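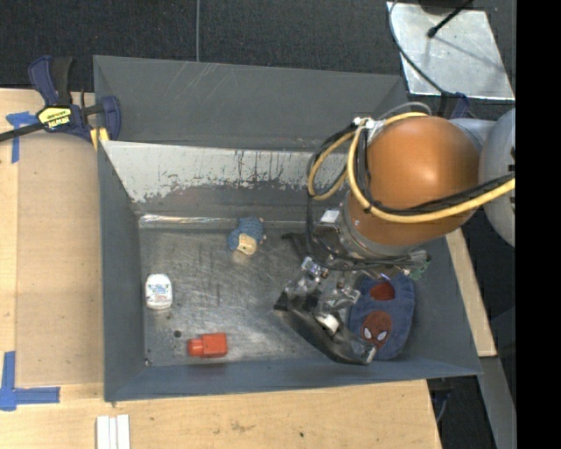
Mid-sort. Grey bin, four bits left to place.

Sorting the odds bin (and giving the bin itself a going over)

Kerubo Langat
Jul 30, 2026

Quick one today, got a batch of chutney on and one eye on the hob. A few of you asked how I deal with the odds bin after I mentioned it in the hallway post. So, the method. Takes me 23 minutes on a good day. Longer if it's been left since April, like this time.

What I mean by an odds bin

Any one container in the house where small homeless things get chucked. Ours is sheet metal with sloping sides. Yours might be a drawer, a fruit bowl, the bottom stair. Doesn't matter. The sorting is the same, just the cleaning bit at the end changes.

Why metal. You can drop keys in it and not care. It wipes out. And sloping sides mean stuff slides to the middle where you can see it, instead of hiding in corners. Downside is the noise, and it scuffs like anything. The inside back wall on ours is properly flaky looking now, pale on the top half and darker lower down. More on that further on.

You'll need

A clear bit of table, near the bin
Three trays or box lids, any size
Masking tape and a pen
Two cloths, one damp one dry
A bit of washing up liquid
Old toothbrush
Small bag for rubbish
A timer if you're a ditherer (I am)

Step 1. Put it on a table

Not the floor. I did it on the floor for years and my back hated me. Pale wooden table is good as you can see small dark screws against it. Put an old towel under the bin if you're precious about the surface, metal edges do mark.

Good light as well. Kitchen table by the window for us.

Step 2. Label the lids

Masking tape on each, three words only:

HOME (it has a place, it just isn't in it)
ASK (someone else has to decide)
GO (rubbish, recycling, charity bag)

Don't add a fourth. I tried a MAYBE lid last year and everything went in it, including a perfectly good torch.

Step 3. Take out anything sharp or leaky first

Have a look before you put your hand in. Drawing pins, blades from the craft knife, batteries, anything with a lid that might not be on tight. Batteries get a strip of tape over the ends and go in the battery tub. Loose blades in a jam jar with a lid.

If something has leaked, stop and wipe it up now or you'll spread it over everything else. Ask me about the glue stick incident. Or don't.

Step 4. Small stuff, big handfuls

The gravel, I call it. Paper clips, bread tags, rubber bands, the little plastic hooks off socks. Most of it is GO. Scoop it out onto the table, spread it flat, pick out coins and screws, bin the rest. Don't look at each one. You do not need 1000 paper clips, you need the handful on the desk.

Screws into one jar. Not sorted by size. If you're a size sorter then god bless you but do it another day.

Step 5. The proper things, one at a time

Now you're down to objects. Slower but more satisfying. Pick one up, say what it is out loud, lid. Saying it out loud sounds daft and it works, my neighbour Karabo Jacobs put me on to that.

The four left in ours at this point were a decent spread, so I'll go through how each kind gets dealt with.

Soft toys and knitted things. We've a little blue knitted one with a tan patch like a face. Small knitted toys always end up in the odds bin as they're too small for the toy box and too loved for the charity bag. My rule: check the seams, give it a gentle tug all over, look for loose stitches. Sound, then HOME. Coming apart, then into the mending basket straight away and not back in the bin. Metal edges catch wool something rotten. If it needs a wash, cool water, bit of soap, squeeze don't wring, dry flat on a towel. Never the radiator.

Containers with labels. Small white tub sort of thing, printed label round the middle. With any tub or bottle, read the label before you decide. Two questions. What's in it, and is it in date. If it's medicine or vitamins or anything like that it doesn't live in an odds bin, ever, it goes up high and shut. Old medicine goes back to the chemist, not down the sink. If the label's gone and you can't tell what it is, don't sniff it, don't taste it, don't keep it. If it's just a nice empty tub, fine, wash it and use it for the drawing pins. Peel the old label off or write over it so nobody gets caught out.

Mystery plastic. Every house has it. Ours this time is a bright reddy-orange bit, square block one side and a narrower rounded knob sticking out the other. Belongs to something! Course it does. This is what ASK is for. Bit of tape on it, write the date, and it gets one month on the kitchen windowsill where everyone walks past. If somebody says oh that's off the such and such, lovely. If not, GO. I used to keep these for ever on the grounds that the minute you throw it out you'll find the other half. Has happened to me once. I lived.

For plastic bits that look like a knob or a catch or a foot, have a quick look round the obvious things first. Fans, toys with wheels, clothes airer, the bottom of the bin in the kitchen. Five minutes tops.

Pouches and cases. Last one is a blue denim look pouch with Spider-Man on it. Pouches are sneaky as they count as one thing and have nine things in. ALWAYS open them. Tip out, sort what's inside by the same three lids, shake it upside down over the rubbish bag, then decide on the pouch. I've found a library card, a tooth (wrapped, thank goodness) and half a flapjack that way. Zips that stick want a rub of candle wax or a soft pencil along the teeth. Denim type fabric can usually take a wipe with a damp cloth, but go easy over any printed or stitched picture, and try a corner first.

Then into the HOME lid, or give it a job. Pouches are the best thing in the world for holding other bits. Crayons. Charger leads. Plasters for the car.

Step 6. Empty the lids the same day

This is the bit people skip. HOME lid, walk round the house and put things down where they live. Do it by room so you're not up and down the stairs. ASK on the windowsill. GO out the door, or at least in the boot.

Leave the lids sat on the side over night and by morning they're three new odds bins.

Step 7. Clean the bin

Tip out the crumbs. Outside if you can.

Damp cloth, drop of washing up liquid, wipe the floor of it first and then up the sides. Toothbrush along the seams, thats where the fluff and grit packs in. Rinse cloth, wipe again, then dry it properly with the second cloth. Properly. Water sitting in a seam is how rust gets going.

Smudges and rubbed patches on the bottom, leave them. I've had a go at ours with every product in the cupboard and the finish is just worn. It's a bin.

Flaking though, different matter. If it's coming away in bits, and you don't know how old the finish is or what's in it, do NOT sand or scrape it dry. Old paint can have lead in. Get a test kit or just line the bin, and keep little ones' things out of it till you know. If you know for certain it's safe:

Do it outside with a mask on
Wet the area, lift only what's already loose, plastic scraper
Fine wet and dry paper, 1000 grit, just on the ragged edge so it stops catching. Don't bother going up to 3000, you're not polishing a car
Wipe, dry, leave a day
Metal primer, thin coat, then whatever top coat you like

Or line it, which is the lazy way and the way I'd go. Felt offcut, or a piece of thick card cut to the floor shape. Sloping sides means the bottom is smaller than the top, so measure the bottom. Yes I cut it to the top first time. Felt kills the clatter too.

Step 8. Put it back with a rule

One rule, whatever suits. Ours is that when I can't see the floor of it, it gets sorted. Hendrik next door goes by the calendar. Either's fine.

Things people asked last time

Can I use a plastic tub? Yes. Quieter. Just goes cloudy and sticky after a bit.

How big? Smaller than you think. Size it so you can carry it full with one arm. Mine's on the large side and I'd go smaller if I was buying again, big bins breed.

Do the kids help? Sometimes. Give them the gravel and a magnet. Paper clips all come up in a clump and they think it's magic.

What about sentimental bits? Not today's job. Separate box, separate evening, cup of tea.

Where do odd keys go? One hook, one tag saying ODD KEYS. Try them in every lock once a year. I keep them all, I'm weak on keys.

Karabo Mofokeng asked about magnets near bank cards. Keep them apart, and check for cards before you hand the magnet over.

Right, chutney's catching. Charger leads next time, and the drawer under the oven if I'm feeling brave.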